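Come and tidy a table with us -- helpers wanted for the Jumuvel putting-away sessions

Posted Tuesday, March 3, 2020

Hello! I'm looking for people to come and spend a bit of time at a big wooden table, putting small things into other small things and taking them out again. It's paid, it's indoors, you can sit or stand as you like, and you don't need to be good at anything in particular. If you've ever put a toy kitchen back together after a houseful of children, you've had all the training you need.

The project is called Jumuvel and it's about how people tidy up. Mostly I want to know how they decide where something goes when it hasn't got an obvious home. Grollisura, the small studio I work for, designs storage for playrooms, nurseries and family kitchens, and we've spent years guessing at this. We make a lovely set of shelves, we draw a little place for the pans and a little place for the pretend vegetables, and then a family takes it home and everything ends up in the biggest pan. I find that fascinating (my colleagues find it annoying, but they have to pay for the shelves).

So for this round we've gone right back to a table and a handful of play kitchen bits.

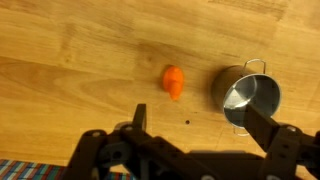 The tidying itself is very simple, and I'll be next to you the whole time if you get stuck. You'll be given a few objects and one line of instruction, something like "put these away for the night" or "get these ready for someone else to cook with". After that it's up to you. The first one we try with everybody uses the little orange carrot and the small steel pot with the wire handles, and you would not believe how much people have to say about it. Does the carrot live in the pot? Does it go beside the pot, so the next person can see it? Do you turn the pot upside down and put the carrot on top like a cherry on a bun? I've got opinions but I'm keeping them to myself until you've had your go.

Later turns use more things, and some of them are a bit awkward on purpose. There are lids that belong to nothing, a wooden spoon that's too long for every container we own, and a set of nesting cups from Prerkitz with one missing out of the middle. You'll also get a chance to set the table for a pretend supper and clear it again, which I think is the nicest part of the afternoon. One turn has a kitchen timer running and the rest don't. Please don't worry about being fast, I'm hopeless at the timer one myself.

What a session is like

Each session lasts 45 minutes from coat off to coat on. We start with a cup of tea and a short form, then you do your turns at the table, and we finish with a chat about why you put things where you did. I'll ask you to talk while you tidy if you can bear it. Some people natter all the way through and some go completely silent, and both are fine by me.

I'd like each person to come 3 times if possible, with at least a week between visits. People change their minds about where things belong once they've gone home and thought about it, and I'd love to catch that. If you can only manage one visit, get in touch anyway and I'll see what I can do.

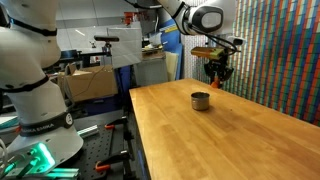
You'll be paid for your time at the end of each visit, by bank transfer or in vouchers for Kontogiannis, the cafe on the corner, whichever you'd rather. Bus fares and parking come on top, so do keep your ticket. If you come for all three visits you can also choose something from our shelf of samples, and there are some good ones on there at the moment -- I've had my eye on the stacking crates myself.

Who I'm looking for

Anyone aged 18 or over, really. I would particularly like to hear from:

Parents, grandparents and anyone else who regularly picks toys up off a floor
Childminders and nursery staff
People who cook in a shared kitchen, student houses very much included
People who work in a cafe, canteen or school kitchen
Left-handed people, as we've had hardly any so far and our handles need you
People who describe themselves as messy (please don't be shy, you're every bit as useful as the neat ones)

You'll need to be comfortable picking up small, light objects with at least one hand. The table can be used from a wheelchair on its long side, and we've got a high stool and an ordinary chair for anybody who wants one. The building has a lift and there's step-free access from the car park round the back. If you use hearing aids or would like somebody to come along with you, tell me when you write and I'll make sure there's room and quiet.

I'm afraid we can't take children in this round. We're hoping to run family sessions in September, and if you'd like to hear about those, put the word "family" in your message and I'll add you to the list.

What I'll do with what you tell me

I'll be taking notes during your turns and recording the sound of our chat, so I don't have to scribble all the way through it. Your name is kept apart from your answers. The notes go towards our next range of kitchen and playroom storage, and a short write-up will go on the Grollisura website once we've got through everybody. You can stop at any point, and you can ask me to take your answers out later on. You'd still be paid for the visit. 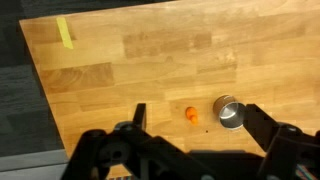

A few practical bits. Wear whatever you like, but push your sleeves up or choose short ones, as long cuffs do tend to sweep small things on to the floor. Bags and coats go on the hooks by the door. The room can be on the cool side in the mornings, so a jumper isn't a bad idea. There's tea, coffee, squash and usually a packet of biscuits, and I'll check with you about allergies before I open anything.

Sessions run on weekdays between ten and six, with a few evening slots for people who can't get away from work. Mornings fill up first. I keep a waiting list as well, and it does move, so it's worth saying yes even if your favourite time has gone.

How to join in

Use the contact form on the Grollisura website and choose "Jumuvel helpers" from the menu. Tell me:

Your name and the best way to reach you
Which days and times generally suit you
Whether you could come for one visit or all three
Whether you're left-handed, right-handed or a bit of both
Anything that would make the visit easier for you
Where you keep your saucepan lids at home

That last one isn't a trick and it won't affect whether you get a place. I ask everybody, and I read every single answer, and the one about the bath is still my favourite!

I'll reply within a few days with some times to choose from and a map. If you've helped us with something before you're very welcome to apply again, unless it was the carrot and pot tryout, in which case you know too much and I'll save you for the family sessions. And if it isn't for you but you've got a friend with strong feelings about cupboards, please send this on to them.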